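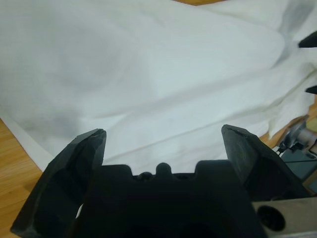
*By Adhiambo Mushi. Reviewed by Freya Stockdale. Last edited 30/04/2022.*

## Recording cloth demonstrations on a two-arm cell

This page covers one recording session for the flattening task: setup, a single episode, and the checks before upload. It assumes both arms are calibrated and that you can already drive them from the leader handles. Calibration is on the Hollis page.

### Start state

Every episode begins with a white cloth on the bare wooden table, loosely spread, with at least one place where the layers overlap. A fold like the one running toward the right side of the cloth in the view at the top is enough. Do not start from a tight ball. Those episodes belong to the unbundling set and have their own label.

1. Lift the cloth by any two points and drop it from elbow height.
2. Leave some table visible on at least one side. The policy uses the border between cloth and wood, and early sets without it trained poorly.
3. Open both grippers fully.
4. Check the wrist view. Both fingers of that arm's own gripper must be in view with fabric visible between them. The other arm's fingertips may enter from the side.

If step 4 fails, the camera bracket has slipped. Stop and reseat it. Do not correct for it by changing the arm pose.

### Recording an episode

Start the recorder before touching the handles:

 pritus record --task flatten --arms 2 --operator <initials>

Wait for the tone, then:

1. Bring one gripper down on the thickest part of the cloth and hold it there.
2. With the other, find the free edge of the top layer and close on it. Approach low, with the fingers nearly parallel to the table.
3. Pull away from the held side until the crease opens.
4. Release both, back off, and repeat on the next fold.
5. Press the pedal to end.

Keep failed grasps in. A miss followed by a second try is useful data. Discard the episode only if a finger catches the table or the cloth leaves the work area.

Vary which arm holds. The first Wiltport set had 266 episodes, nearly all held with the left, and the policy would not start any other way.

### Checks before upload

- Play back one episode in every 16 at full speed.
- Confirm that both wrist streams have the same number of frames.
- Confirm that gripper width changes in the log when the fingers close in the video. A flat trace means the encoder cable is loose.
- Tag discarded episodes `drop`. Leave the files in place.

Upload goes to the Fotora bucket under the task name. The target for flattening is 2,000 accepted episodes. Training runs started below that number should be marked `partial`.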